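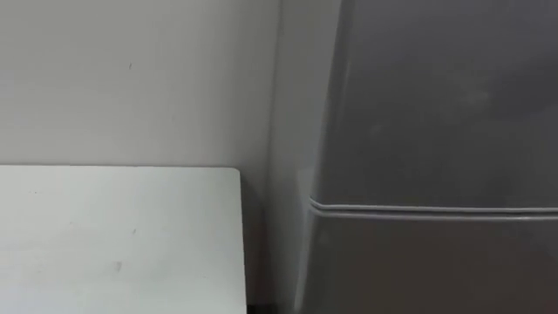

Every office has a surface that belongs to no department. Ours is the last two feet of a long white desk, the bit that stops just short of the refrigerator. Officially it is a workstation. In practice it is where things go while their owners decide whether they are worth opening the fridge for.

I have been studying this patch since April, mostly while waiting for other people to finish with the microwave. Stavalden, the publisher that pays me to do other things, leases 2000 square feet on the second floor, and I would argue the most interesting two are these.

The desk was ordered from a Brasetti catalog for over $400. Boris Hudec, who signed for it, still brings up the price when somebody puts down a mug without a coaster. He wanted it for proofreading. Miroslava Vaněk wanted it for the coffee machine. They compromised, meaning that neither of them got it, and it has stayed bare in the mornings ever since, apart from a few small marks that cleaning spray has not impressed.

By lunch something has usually landed. Yogurt, half a cucumber, once a wedding cake top. Most often, though, it is a drink.

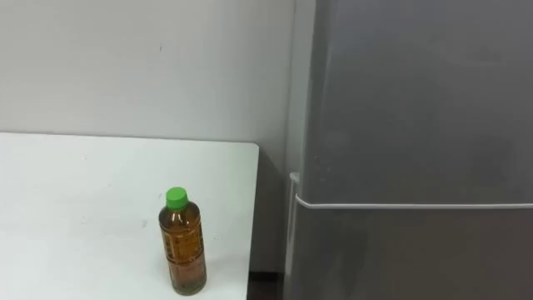
Bottled tea is a particular problem because it is good either way. Milk makes its own case for the refrigerator within the hour. Tea can stand there all afternoon with its cap on and look perfectly content, and the person who bought it can go to a meeting believing it has been dealt with. Sabina Sýkora calls this "parking." She parks more than anyone, and she has a theory that a drink next to a fridge gets colder than a drink elsewhere. We tested it with a kitchen thermometer. It does not.

I asked Gyula Mészáros, who designs kitchens for a small firm called Trirkari, whether the fault was ours or the furniture's. He took the furniture's side. People need a landing spot beside a refrigerator, he said, and 25 inches of clear counter will do it. Give them a whole desk and they stop thinking of it as a stop on the way - they think they've arrived.

His advice was to leave the end of the desk empty, forbid nothing, and clear it at a fixed hour. We chose 4:30. Whatever is still standing goes into the fridge, label facing out, and after 9 days it goes down the sink. Fouad Ragab drew up a sign to this effect. It was thrown away under its own terms. 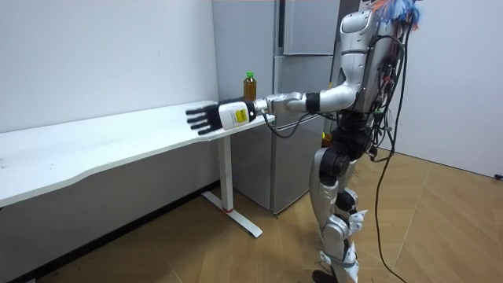

What to Do With Your Own Two Feet

Pick the clearing hour before you pick the container, the tray or the handsome basket from Říha that I bought and now keep at home, full of batteries. Wipe the surface when you clear it. Write your name on the cap, where it can be read from above.

And put the tea away cold if you want it cold. Sabina is still running her own trials, and says the thermometer was mine and therefore suspect.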